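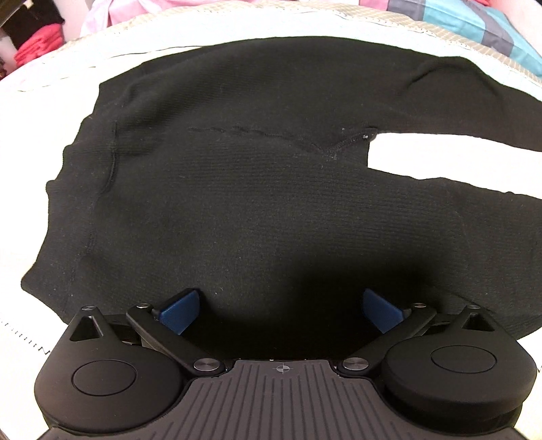

A knit top should never go on a hanger, one participant wrote after the first meeting, and she wanted to know why we fold it on the bed and not on the table. The answer is space. On a bed you can open both sleeves completely, and you can walk to the other side if the bed is not against the wall.

Stembridge Evening Course in Household Skills
Unit 7: Folding dark knitwear on a made bed

Before you fold
Wash your hands and dry them. Lay the garment with the front down and pull the sleeves out to the sides. Black knit shows every small piece of lint, so have the brush near you. Brush in one direction only, along the ribs of the fabric. Do not pull on the seams, they become longer than the cloth and later they make waves.

Smoothing
Use the flat hand, from the middle to the outside. A soft crease can stay, it will go away in the drawer. A hard crease needs steam. Thick bedding under the garment makes the work more slow, but it is possible.

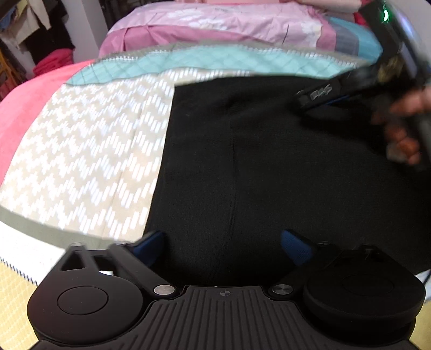 Fig. 2. Dark knit or fleece cloth on the bed, with a soft crease down the middle.

The fold
Bring one side to the center, then lay the sleeve back on itself. Repeat with the other side. Fold the lower part up in two steps. At the Welmont branch they teach one step, and this is also correct when the drawer is deep.

For bedding the order is different. Large pieces are folded first and put near the wall or at the foot of the bed,

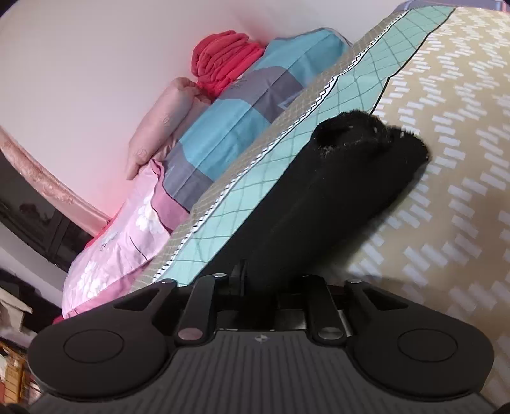
and the small pieces come after, when there is again enough free surface. If you begin with the small pieces you must move them each time. Please keep dark fleece away from light covers, as the lint goes in both directions.

Black cloth is also easy to forget under a comforter. Lift the edge and check with your hand before you make the bed.

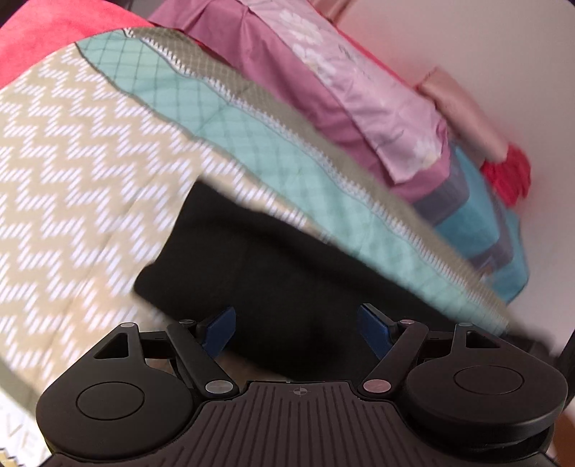
Fig. 4. Folded black cloth beneath the edge of a quilted comforter.

Homework
Fold 2 knit tops and one blanket. Write down which step was difficult for you. The practice sheet is on page 26 of the course book.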